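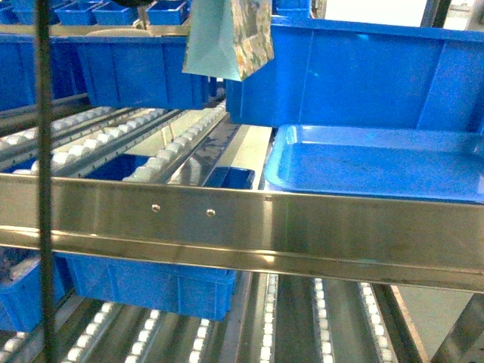

Gravity flow racks save a lot of walking in a parts area, but only if the lanes are set up for the bins that ride in them. A lane that is too wide lets a bin turn sideways. A lane that is too steep sends it into the front rail hard enough to spill small hardware. Mixed sizes are fine on one level as long as each size gets its own lane. The rack here has small blue bins sitting just behind the steel rail and a wide, shallow tray taking up the right half of the same level, with sloping tracks of small white rollers running back into the rack. The steps below are for setting up a level like that from scratch, or for changing one over when your bins change.

What you need
Tape measure
Screwdriver or hex key to fit your track clips
Small level or angle gauge
Painter's tape and a marker
One bin of each size, loaded the way it will be used

Step 1. Measure the bins at the base
Measure the width at the bottom, where the bin touches the rollers. Rims are often wider than the base, so write down both numbers. The rim tells you how far apart two neighboring bins have to be.

Step 2. Mark the lanes
Lay a strip of painter's tape along the front rail and mark the lanes on it. Put the widest tray at one end of the level. Our tray lane is 406 mm between guides and the narrow lanes are 324 mm. Leave 6 mm of clearance on each side of the bin.

Step 3. Place the tracks
Unload the level completely before moving anything. Unclip the tracks and move them to the marks, front end first, then the back. Check the spacing at both ends. A track that is slightly off at the back will steer every bin into its neighbor. Small bins run on two tracks. A wide tray needs a third down the middle so the bottom doesn't sag.

Step 4. Set the slope
Start shallow. Put a loaded bin at the back and let go. It should start by itself and reach the front without a bang. If it stalls, raise the rear crossbar one slot and try again. Run the same test with an almost empty bin, which is usually the one that sticks. Kelechi Isah set up our last level and went through 9 test runs before the light bins came down cleanly.

Step 5. Check the front
Bins should stop flat against the rail. Make sure a hand can reach over it and pick out the smallest part without lifting the bin. Tighten any rail screws that have worked loose.

Step 6. Label both ends
Put the same part number at the front and the back of each lane. Load from the back only.

Wipe the rollers with a dry cloth once a month. Don't oil them.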